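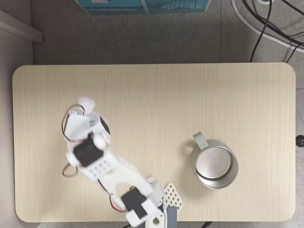 Noemi Abernathy

Unit 3. Pacing a walking tour for mixed-ability groups

A posted tour time usually covers walking and talking only. It leaves out regrouping, restrooms, ticket checks and the last person's arrival at each stop. For the Balari old quarter route, the posted distance is 2,770 meters. Work through it with the terms below.

Lead time: the gap between the guide reaching a stop and the last guest reaching it. Record it at every stop.
Stop time: starts when the last guest arrives. Commentary given before that point doesn't count as delivered.
Split point: any corner where a guest at the rear can lose sight of the guide. Post an assistant there or hold the group.

Maximum group size on this route is 21. The stepped lane behind the market is 220 meters long and has no level bypass, so the step-free version turns at Lauritsen Gate and rejoins at the cistern. State this at booking and again at the meeting point.

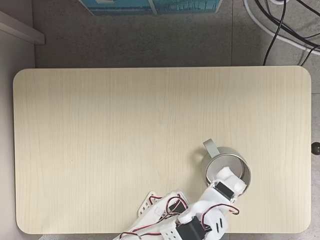
Rest stops are placed by effort, with distance as a secondary check. A stop after a climb should offer seating, shade and drinking water within sight of each other. Water points in the quarter are mostly taps, and guests should be told to bring a container. An open steel mug with a handle, like the one on the table, fills easily under a low tap but can't be carried full between stops. A capped bottle is the default on the packing list. Allow extra stop time where there is a single tap.

Reading for September: Baptiste, notes on the Tenatetti harbor walk, section on split points. Bring a marked route map with lead times left blank.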